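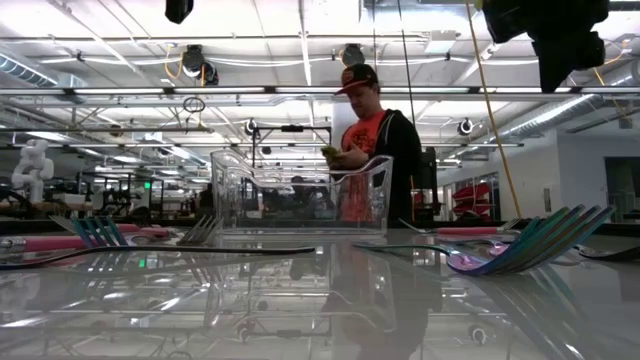

Forks all over the shiny table, clear bin in the middle

Home Browse Kitchen & Dining Storage Ask Sign in

Best way to store a big mixed pile of forks in one clear bin?

canddale_potluck
Posted 11 Nov 2020, viewed 1691 times

OK so I somehow ended up in charge of the cutlery for our potluck group in Canddale, and I need help from people who are more organized than me (low bar). We eat in a big open space with a high ceiling and all the ductwork showing, and there's no kitchen to speak of, so everything we use has to live in bins and come out again next time.

The forks are what's driving me nuts. We've got plastic ones in teal, blue, green and purple, some with pink handles, then some dark ones, and regular metal ones mixed in with all that. I have one clear plastic bin for them, just a plain rectangle with thin walls and nothing inside to divide it up. If I lay the forks in flat they slide all over and the tines hook together. If I stand them up they all flop to one side like a bad flower arrangement. Then somebody carries it to the table and we're back to a big tangle.

Do I sort by color? By metal and plastic? Should I give up and buy a real caddy? I would love to keep the clear bin because people can see what's in it and they leave me alone! Also the tabletop is very glossy and shows everything, so if you have thoughts on metal forks and scratches I'd take those too.

Thanks in advance, and yes, knives and spoons are a whole separate headache that I'm saving for February.

setthetable169
Marked helpful by the poster

I ran the dish cart for a lunch group in Nakdale for 3 years and I have strong feelings on this one. Forget color. I know it's tempting, it looks so pretty when they're all fanned out together, but people grab whatever's closest and your nice color groups won't last through one meal. Split metal from plastic and stop there.

What worked for us was two tall drink cups (the sturdy plastic kind) standing inside the bin, one at each end. Metal in one, plastic in the other, all of them handles up so people pull them out by the handle and keep their fingers off the part that goes in your mouth. Stick a bit of that rubbery shelf liner under the cups or they'll skate around when you lift the bin. If you have too many for the cups, lay the extras flat in the space between, all pointing the same way, and put a rubber band around each bunch. The tines nest pretty well if you take a minute with them. It's when they face every which way that they lock up.

Make sure they're bone dry before they go in, by the way. I put some away damp once and the whole bin smelled like a pond. We started spreading everything out on a dish towel first, and that takes care of your scratching question too, because the metal ones never touch the tabletop. I'd do the towel even if you ignore the rest of this!

As for a real caddy, I bought a Jostura one with a handle and I liked it fine, but it was too short for our longer forks and it tipped if you loaded one side first. Keep your bin.

Issahaku Street Kitchen
Community member

We use a bin a lot like yours. Cut a strip of cardboard the width of the bin, wedge it in the middle, done. Replace when gross.

noclutter_2
Community member

Get rid of half of them. Every group I've ever been in has way more forks than eaters. Pick the metal or the plastic and give the other bunch away. I realize that isn't what you asked.

Comments (4)

canddale_potluck: Trying the cups tonight! I have the shelf liner already, it's been in a drawer forever. And I'm not getting rid of the purple ones, sorry, I'm attached.

bakesale_barb0: Cups work but measure your bin first. Mine were taller than the sides and the lid wouldn't close.

canddale_potluck: Oh good point, ours doesn't need a lid for carrying but I'd want one for the shelf. Off to find a ruler.

lefty_lasagna: Handles up, yes, but check that the plastic ones aren't the skinny kind. The tines on ours got bent from standing on them all winter, so I lay those flat now and only stand up the metal.

Contact us | Community rules | Copyright 2020 | Back to top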